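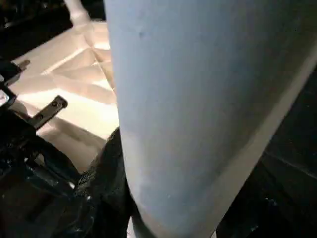

Hidayah Tambunan wrote in to ask if the softener can share a drain line with the washing machine. Yes, as long as there's an air gap. No air gap, no go - dirty water can siphon back.

Section 4. Flumis 800 water softener: first fill and first regeneration

Before you start
Main valve off. Bypass in BYPASS. Drain hose clamped at both ends. Floor drain clear.

1. Lift the salt lid. Check that the float moves up and down freely.
2. Pour in two gallons of water by hand. First time only, after that the unit fills itself.
3. Add salt. Pellets, not rock salt. Keep it under the line on the brine well.
4. Open the main valve slowly. Quarter turn, wait, then the rest.

CAUTION: opening it fast can push resin up into the valve head. Not covered by the warrenty.

5. Turn the bypass halfway to SERVICE. Let the tank fill until the hissing stops.
6. Open a cold tap nearby. Run it till there's no air spitting.
7. Bypass fully to SERVICE. Close the tap.
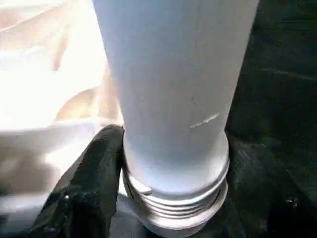
8. Plug in the transformer. Display shows 809 for a few seconds, that's the software version and not an error.
9. Set the clock. Then set hardness, in grains. City water report has the number, or use the test strip. If yours says 21, enter 21. Don't round up, wastes salt.
10. Hold REGEN for five seconds. Motor starts, water goes to drain.

Note: brown or tea colored water at the drain is normal on the first run. Should clear in 30 minutes. Still brown after that - stop, bypass, see Section 7.

11. Check every joint while its running. Hand tight plus a quarter turn on the plastic nuts. No pipe dope. 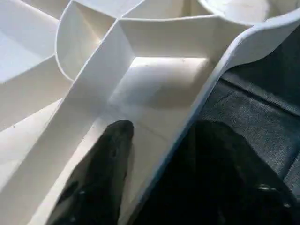
A reader using the older Cusar valve says the REGEN button does nothing until the clock is set. Same on this one, so do step 9 first.

12. When the display goes back to the time, run a cold tap again for a couple minutes. Then a hot one. The heater still has hard water in it, give it a day or so.

Default regen time is 2 a.m. Leave it unless somebody showers then.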